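Teaching by showing: notes for the second session
Jahangir Khondokar, January

Last time we got as far as saying that a robot can be taught in two broad ways, by taking hold of it (or something shaped like its hand) and doing the job yourself, or by driving it from a distance. Please don't worry if the difference still feels woolly - it did for me too, for a good long while.

Working by hand is usually quicker to pick up. You feel the squeeze, so soft things such as toys and felt sleeves come out far better than they do over a remote link. Do go slowly, though, and keep both wrists where the trackers can follow them.

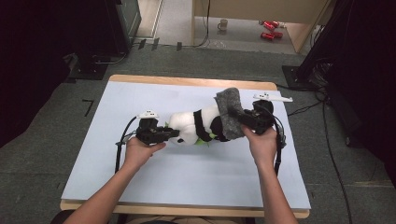 Remote control earns its keep when the robot's own reach matters, and we'll come to that after the break. For the exercise, each pair should aim for 19 good showings of the same task, and do please keep the clumsy ones in a separate folder, as we'll want them for comparison. The Kerslake set we read about had 420 showings, so nobody need feel theirs is too many!

Related notes
Session 1: What counts as a showing?
Session 3: Driving the Dokura arm from next door
Reading list: the Flullstead papers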